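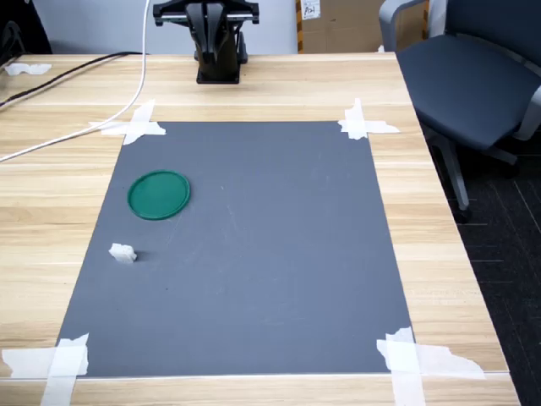
The lid and the cube, before anyone gets hopeful. Clernum's test table in September.

The worst robot accident at Clernum involved no blood, no sparks and a green plastic lid. The arm was supposed to pick up a little white cube and set it on the lid. One afternoon it went for the table instead and kept pressing, very politely, until Yaryna Prokopenko hit the stop button.

"It thought it was in the air," she says. "It was pretty sure of itself."

The log ran to 2,926 lines and blamed nothing. Two of her colleagues blamed the gripper. Arsen Melnychuk blamed the tape, which holds down most things in the room and so gets blamed for most things in the room. He peeled up a corner of the gray mat, studied it and taped it back.
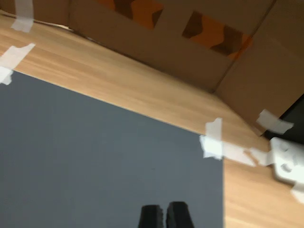 Three millimeters

The culprit was a number. Somebody had swapped in a thicker mat and left the old table height in the settings, three millimeters too low. The force limit should have caught it, but that had been raised to 200 during an earlier demo and never put back.

So now there is a checklist – on paper, because Melnychuk doesn't trust the other kind. Measure the surface. Read the limit out loud. Keep your hands off the mat while the arm has power.

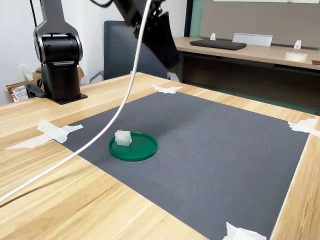 Prokopenko reads the limit in a flight attendant's voice, which annoys everyone, and she has no plans to stop. The cube has since been placed on the lid many times. It has also been dropped a fair amount, but at the correct height.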